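Two arms, one whiteboard and a lot of purple cable

The second arm went on its base in April, and I have been finding reasons to be in the workshop ever since. I rent a bench at Kavanagh, a shared place behind a tyre fitter's, where the heating comes on at times known only to the heating. The build is called Zaten. It was going to be called something better, but I wrote Zaten on the box of bolts and the box of bolts won.

One arm was fairly easy to live with. You told it where to go, it went somewhere nearby, you adjusted your expectations. Two arms can reach each other. I spent most of one Wednesday evening teaching them where the middle of the table is, and they spent it disagreeing. There's now a rule in the software that only one of them may be over the centre at a time, which has made the whole thing slower and my evenings much quieter.

The cables took longer than the code. My first attempt had them zip-tied tight along the links, very smart, until the wrist turned and pulled a connector clean out. So now there's slack, great swooping loops of it, and I've stopped apologising to visitors. I bought the cable from Drivell in purple because purple was cheaper. They sent 5 metres more than I'd paid for, and I have kept very still about it.

The white walls were a late addition. The bench opposite has a window, and every afternoon the light marched across my table and upset the cameras on the wrists. Walls cured that. They did nothing for the whiteboard, which throws the overhead lights straight back up and washes out whatever's written on it. I've tried moving the lamp, and I've tried moving the board. Next I'll try a matt board from Fumus, if I can bring myself to pay the postage.

Writing is the current job, or at any rate pens are. Picking up a marker is fine. Taking the cap off needs both arms, a firm grip and some agreement about which way is out, and three of my markers now have tooth marks.

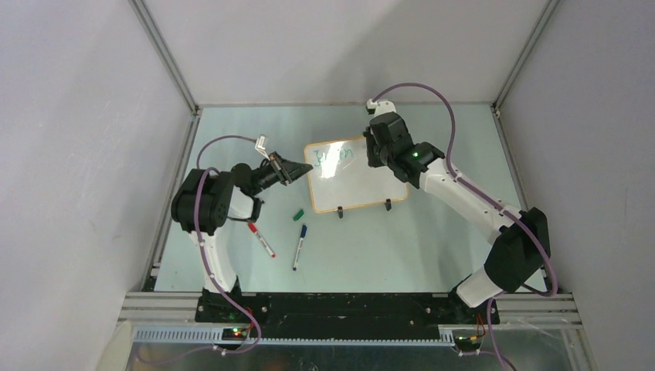
Do you need two arms to get a robot to write on a whiteboard?

One arm is enough if you uncap the pen yourself and fix the board down. The second earns its keep when you want the robot to deal with the cap as well, or to steady the board while it writes.

Next on the list is wiping the board clean, for which I've cut up an old tea towel. Before that I have to re-seat the left base, where two of the bolts keep working themselves loose, and find out who has my good hex keys.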